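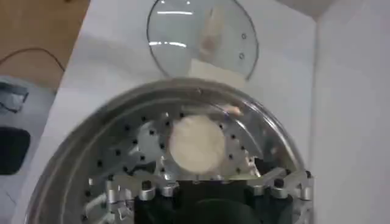
Section 4: Bun Station, Daily Running
Ninico Kitchen Assist, staff guide for the Katell canteen

4.1 Before you start

Your job title has not changed. You are still the steamer cook, and you now also have a colleague with two arms and no opinion on the roster.

1. Fill the base of the steamer to the line. The robot does not do water, and we would all like to keep it that way.
2. Seat the perforated tray so it doesn't rock. A wobble you would never notice will bring up Fault 31.
3. Lay the glass lid flat on the table, to the left of the pot. Leaving it on the bench behind you, as you have for years, counts as hiding it.
4. Put the plate to the right of the pot, flat and the right way up.

CAUTION: Steam burns. Keep your hands and sleeves away from the pot while either arm is live, including when you can see a bun is crooked. Press Pause first, then straighten it.

4.2 Unloading

5. Select Program 89 (Pot to Plate) and press Start.
6. Stand behind the yellow line and watch the first bun across. The gripper should pinch the sides and lift clear of the rim before it moves over.

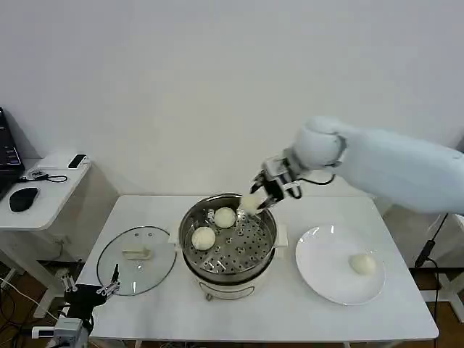
7. When the plate is full, press Pause and swap it. Plates are still your department, as are tasting, apologising to customers and remembering who can't have pork.

NOTE: The robot is slower than you are. Management has seen the figures. Please don't race it during the lunch service.

4.3 If it drops one

8. Press Pause, bin the bun and wipe the table.
9. Record it in the Tesetis log under "Product loss, automated". Buns dropped by people go under "Other", same as before.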